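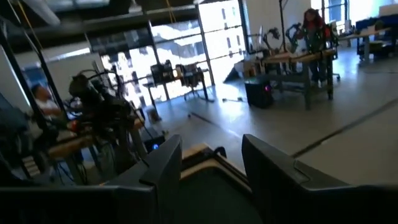 Dernière modification de cette page : juillet, 16 h 50

L'atelier de la rue Wogan en photos

L'association Plilley occupe depuis quatre ans l'ancien dépôt de l'imprimerie Pollix. Le plateau principal fait 896 mètres carrés. Il sert à la fabrication, aux essais et, deux fois par an, aux portes ouvertes du quartier. La galerie montre le lieu tel qu'on y travaille ; les légendes ont été rédigées par Dagmar Říha.

Le plateau, côté fenêtres
Sol en béton gris clair, grandes baies à montants sombres, façades de l'autre côté de la rue. En plein jour, la lumière est forte de ce côté et l'on allume rarement les plafonniers avant 17 h.

Les établis
Le plateau de travail est en bois clair. Un bras articulé y est monté, avec ses moteurs et ses câbles noirs. Les câbles passent sous l'établi ; leur rangement est prévu pour la rentrée.

Le plafond
Les poutres et les gaines sont restées apparentes. Radomír Malý a relevé l'ensemble du réseau avant les travaux d'électricité, et son plan est affiché à l'entrée, à côté du tableau des clés.

Les places de travail
On travaille assis près des établis. L'atelier compte environ 50 adhérents, qui réservent leur place au mois ou à la demi-journée. Les sacs et les manteaux se déposent au vestiaire, au fond du couloir.

Renseignements pratiques
Entrée par la cour, sonnette Plilley. Le monte-charge est réservé au matériel. Pour une visite de groupe, écrire à l'accueil en indiquant le nombre de personnes et l'heure d'arrivée souhaitée. Les tirages de la galerie précédente, consacrée au projet Pikadness, peuvent être consultés au bureau 112.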